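Gripper swap, Saturday. Quick notes before I forget it all.

So the Kerkier fingers are off and the Bodin ones are on, both arms. Took most of the morning. The Kerkiers were ok on boxes but hopeless on mug handles, kept sliding down to the tray. Bodins open wider and the pads are softer. Also 33 grams heavier each, wich I felt right away in the wrist tuning.

Today's table: mugs on the round red tray, phones in the middle, one phone up on the stand. Left arm gets the flat phones, right arm gets the stand. Purple cables still looping all over the place, need clips.
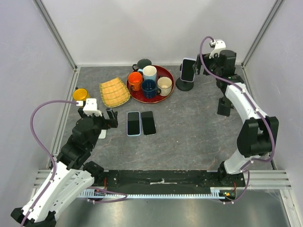 ## Numbers so far

16 tries per object per gripper. Not a lot I know.

- mugs by the handle: Bodin, easily
- phone off the stand: Bodin again but closer
- phone flat on the table: both bad. Fingers to thick to get under the edge

Controller is still the old Plorngate box at 500 Hz. Tried dropping it to 175 and the left arm got twitchy on the close, so back up it went. Might be my gains.

Next: thinner tips. Brollstead sells a set that should bolt straight on, waiting on a price. More when they show up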